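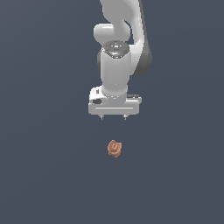
Figure 2. Simulated arm with the gripper open over the rosette object.

3. The Simulated Grasping Task

The second half of the course moves from driving code to grasping, and it was the half our students talked about most. Each team of three received the same starter package, which we call Terinow: an arm model with a two-finger gripper, one small object, and a plain background with nothing else to render. We kept it this bare on purpose. Students run the work on school laptops, and a light scene meant that a team could try an idea, watch it fail, and try again before the class period was over.

The object in Figure 2 is the brown rosette, a small flower shape with several rounded lobes. We were delighted by how much discussion it started! A cube gives the students flat sides to line up with the fingers, and most teams solved the cube in a single session. With the rosette they had to decide which lobes to close on, and whether to turn the wrist first or simply come straight down and hope. One team, Stastance, drew the outline on graph paper and marked every pair of points they thought would hold. Their final program grew out of that drawing.

3.1 Attempts and scoring

A trial begins with the fingers open above the object and ends when the object has been lifted and held, or has slipped out, or the time limit is reached. Teams wrote their own approach and closing routines and were free to change the starting height. Over the term the class logged 3,170 trials, of which more than 700 came from Stastance alone (they had learned to run batches overnight, a trick that spread quickly to the other tables). Every log includes the final gripper pose, so a team could replay a slip and argue over what went wrong.

Yaa Essien taught the sessions and Leire Quintana kept the scoring scripts running. Both noted that students began asking about friction well before the unit on contact forces. We moved that unit forward in June, when the course was revised, and we would make the same change again.

3.2 What the students changed

The most common edit was to the closing speed. Early programs shut the fingers as fast as the simulator allowed, and later ones slowed down over the last part of the travel. Team Prurley went further and added a short pause before the lift, an idea we have since put into the starter notes as an optional exercise.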